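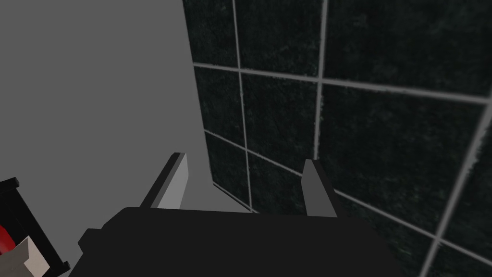

*Image credit: Furkeck*

# Emach 60 Wall Tile Adhesive

Emach 60 is a ready-mixed adhesive for fixing ceramic wall tile indoors. It comes in a resealable tub and needs no water or additives. Stir it, spread it and set the tile. It is made for kitchens, bathrooms, utility rooms and hallways, and it holds on drywall, cement board, cured plaster and sound painted walls that have been sanded back.

The 60 in the name is the open time in minutes under normal room conditions. Open time is how long the spread adhesive stays tacky enough to take a tile. Warm rooms, drafts and very dry plaster shorten it. If a skin has formed on the ridges, scrape the adhesive off and spread fresh. Do not wet it to bring it back.

## Where to use it

- Interior walls only
- Ceramic wall tile, glazed or unglazed
- Mosaic sheets with a paper or mesh back
- Splashbacks and half-height bathroom walls
- Shower walls, over a waterproofed cement board

Do not use Emach 60 on floors, outdoors, in steam rooms or behind a wood stove. For porcelain and natural stone, use a cement-based mortar instead. Ready-mixed adhesive dries by losing water to the air and the wall, and dense tile slows that down a great deal. A large porcelain tile can still be soft behind the middle weeks after it was set.

## Preparing the wall

The wall has to be dry, flat and clean. Fill dips the day before and let the filler harden fully. Loose paint must come off. Gloss paint should be sanded until the shine is gone and then wiped down.

Bare plaster and new drywall should be primed with Gökçe Wall Primer, one coat, and left to dry until it no longer feels cool to the hand. Skipping the primer on plaster is the most common cause of short open time – the wall pulls the water out before the tile is in place.

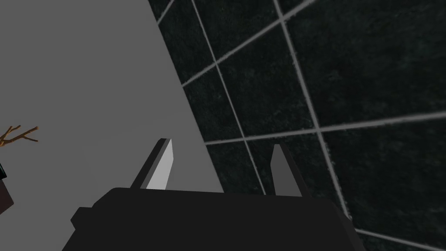

Old tile can be tiled over if every piece is firm. Tap across the wall with the handle of a screwdriver and take off any tile that sounds hollow. Degrease what is left, roughen the glaze with a coarse abrasive pad and use the Gökçe primer here too. Check that the wall can carry the extra weight, and remember that sockets and trim will need to come forward.

## Spreading and setting

Use a 6 mm notched trowel for most wall tile and a 4 mm trowel for mosaic. Press the adhesive onto the wall with the flat side first, then comb it in one direction with the notches. Cover only as much wall as you can tile comfortably before it skins over.

Start from a level batten fixed to the wall, not from the tub or the countertop, as these are seldom level. Push each tile in with a slight twist. Pull one off now and then to check the back. You should see adhesive over most of it, and all of it in a shower.

Dark tile shows every smear, so clean as you go with a damp sponge. Dried adhesive on a matte face is slow to remove and the scraper can leave marks.

Leave the tile overnight before grouting. Over old tile, painted walls or waterproofed board, allow three days. Showers should stay out of use until the grout has cured to its own instructions.

## Sizes and ordering

| Tub | Order code | Color |
|---|---|---|
| 4 kg | 1105-S | Off-white |
| 6 kg | 1105-M | Off-white |

Both tubs are stocked at the Evstead trade counter and shipped from there. Orders placed before noon leave the same day, except on Tuesday, when the warehouse takes deliveries and outgoing orders go the next morning.

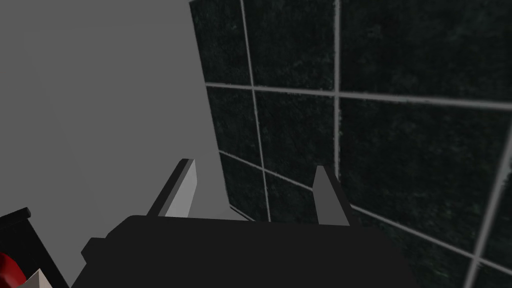

*Reading time: 4 minutes*

## Storage and cleanup

Keep the lid pressed down and store the tub above freezing. Adhesive that has frozen turns grainy and should be thrown out. Before closing a part-used tub, smooth the surface and lay the plastic disc back on top. The use-by month is printed on the lid.

Tools wash off in cold water while the adhesive is soft. Once it has dried, scrape it off with a filling knife. Do not rinse leftovers down the sink – let them harden in the open tub and put them out with household waste.

Returns are accepted on unopened tubs with the seal intact. Bring the receipt or quote the order number.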